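Old Dell tower, worth new memory or just strip it?

tarkport_tom
Joined: May
Posts: 13

So I finally got the side off this thing and laid it flat so I could get at the memory slots.

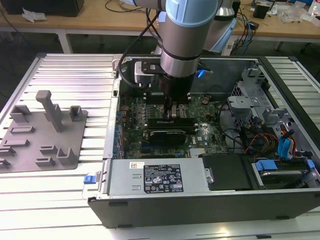
My plan was to put more memory in it and hand it to my nephew for homework and some light gaming. Then I started pricing sticks and now I'm wavering. I've never done more than swap a hard drive, so talk to me like I'm slow. Is it worth the money, or do I pull the graphics card and the drive and recycle the rest?

----------

Brellier
Posts: 1,215

Keep it! Those Dell cases are a pleasure to work in. Blue means grab here, pretty much – the blue rails on the hard drive squeeze in and the whole drive slides out, no screwdriver. Same idea with the blue latch over by the power supply. I wish my own case was half that easy.

For the memory, get the exact model off the service tag and look up what the board takes before you buy anything. Don't go by what "looks right."

----------

karnov_77
Posts: 1,039

Going to disagree with Brellier. Nice case, sure, but you're stuck with a Dell power supply in a Dell shape, and on a lot of these the board connector is their own thing too. The day it dies you're hunting for a used one. I'd pull the card and the drive, wipe the drive, and put the money toward something newer. Your nephew will thank you when the updates don't take all evening.

----------

Brellier
Posts: 1,216

It's a homework machine, karnov. He's not rendering movies on it. And used Dell supplies are all over the place, I paid less for my last one than I did for lunch.

----------

tomar
Posts: 4

Did you try it with what's in there first? I put a cheap SSD in my mom's old Dell and never got around to the memory because it was fine after that. Also maybe tidy those red and yellow power leads by the drives while you're in there, mine got into a fan once and the noise scared the dog.

----------

karnov_77
Posts: 1,040

OK, the SSD I'd agree with. You can move it to another machine later, so you're not out anything.

----------

tarkport_tom
Posts: 14

Good stuff, thanks all. I didn't know that about the blue parts, I was looking for screws! Going to get the model number tonight and price an SSD first. Do I need some kind of adapter to fit a small drive on those rails, or do people just tape it down?

----------

Brellier
Posts: 1,217

Adapter bracket, a few bucks. Tape works too, but I didn't say that.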